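Drying lavender in a spare closet: notes from the second year

Last year I lost most of a lavender harvest to mold and to my own impatience. This year I kept records, and since two people have asked me how I got the bundles to hold their color, I am putting the notes here where I can find them again.

The plants are along the south fence, all the same variety, bought as plugs from a nursery called Flurari that has since changed its catalog. I no longer have the tag. The stems are long and the buds are a medium purple that fades toward gray if handled badly. If yours are a short English type, the drying times will be different and you should check them sooner than I say.

Cutting

I cut when the lowest buds on the spike have opened and the rest are still closed. Fully open flowers drop off the stem when dry. They are fine for sachets but useless in a bundle. I start at nine in the morning, after the dew has gone and before the heat. Last year I cut at six with the stems still wet, and that was most of the mold problem.

Cut above the woody part and leave some green on the plant. Severyn Savchuk, who gave me my first pair of decent snips, cuts much lower than I do and his plants survive it. Mine did not like it.

Total this year was 699 stems. I counted them because I wanted to know the loss rate. I will not be counting them next year.

Bundling

Bundles of 50 stems, held with a rubber band. String looks better, but stems shrink as they dry and the string does not, so the middle of the bundle slides out onto the floor. If you want ribbon, put it on at the end over the rubber band.

Fifty is the upper limit for my closet. Vira Nechyporuk makes hers twice as thick and hangs them in a barn with the doors open. In a closet, a thick bundle stays damp in the center long after the outside feels crisp. Thirteen full bundles came out of the harvest, and the leftover stems went into a loose one that I used for testing.

The closet

It is an inside closet with no window. I took out the coats and ran two tension rods across at head height. The door stays open the width of my hand, and a small desk fan sits on the floor pointed at the wall, so the air moves but the bundles do not swing. Swinging knocks buds off.

Darkness is what keeps the color. I hung one bundle in the kitchen as a comparison, out of direct sun, and it was visibly duller by the second week. The scent was about the same in both, as far as my nose can tell.

I had a cheap humidity gauge on the shelf. On most days it read 54 percent, which is higher than I wanted. A dehumidifier would have brought it down, but the only one I own is in the basement and needs to stay there. The fan was enough. 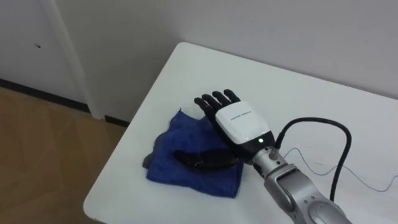

Checking for dryness takes two tests. First, bend a stem from the middle of the bundle. It should snap cleanly. If it folds, hang it back up. Second, rub a bud between finger and thumb. It should come apart into dry pieces and not smear. The stem test matters more for bundles and the bud test matters more if you are going to strip them and put the buds in a jar.

My test bundle passed both on the sixteenth day. The full bundles took five days more. I checked on a Wednesday, found two bundles that still folded in the center, split those in half, and gave them the rest of the week.

Stripping

Roll the heads between your palms over a baking sheet, then shake the result through a coarse sieve. Bits of stem go through the sieve too and have to be picked out. I have tried doing this inside a pillowcase, as Beverley Mellor suggested in a comment last year. It is faster and much less messy, but more leaf gets in. For drawer sachets this is fine. For a glass bowl on a table I would take the slower way.

The buds went into jars with tight lids. Open each jar after a day and look at the inside of the glass. Any fog means the buds were not dry, and they should go back on a tray at once. One of mine fogged.

Bowls and refreshing

Stripped buds in an open bowl lose most of their scent in a couple of months. Squeezing a handful brings some of it back. After that I add lavender oil, a few drops to a cup of buds, then close it in a jar for a week and shake it daily. Adding oil directly to an open bowl leaves oily patches and can mark the finish on wood.

I plan to prune in April and to replace the end plant, which has split down the middle. The bundle from the kitchen is still up.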